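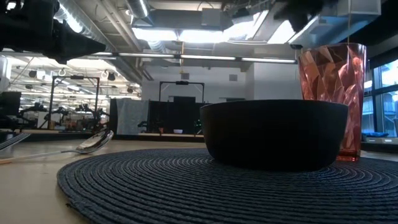
Table-setting cells are built around a fixed reference, and the one I spent most of my visit on at Tesent is built around its frame. The open day covered the whole floor, but the maintenance session on the Lyimo cell was the reason I made the trip. The task is ordinary tableware: a black bowl on a woven placemat, a faceted tumbler behind it, a spoon off to the left. The low view across the mat gets its own check each morning, as the ridges of the cord pick up highlights from the ceiling lights and the exposure has to be set for them. Exposure is locked after that and stays locked until the shift ends.

The two arms are bolted at opposite sides of the table and face inward. Base bolts are torqued every 27 days and marked with a paint pen. The rail clamps are checked by hand at the same time. Gripper fingers are swapped in pairs, never singly, and the arm is re-zeroed before it goes back under power. 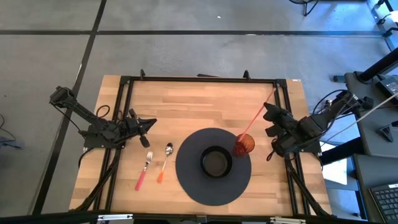 Brornent asked from the back whether cable wear was a bigger cost than finger wear. The reply was yes, by a wide margin. The log had reached 659 entries by October, and more than 2 in 7 concerned a cable or its strain relief.

Most of those faults were at the rear joint, where a loop tied too short pulls on the connector at full reach.

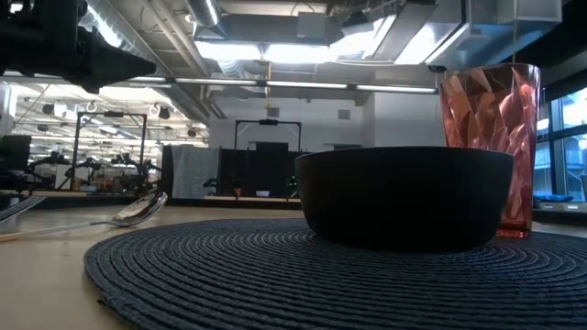 The fix was a longer loop and a second tie point — both done in one afternoon, with the arm parked and locked out. Gavico supplies the replacement cables with the length printed on the jacket. Calibration is repeated after any cable change, even when the arm has not been unbolted.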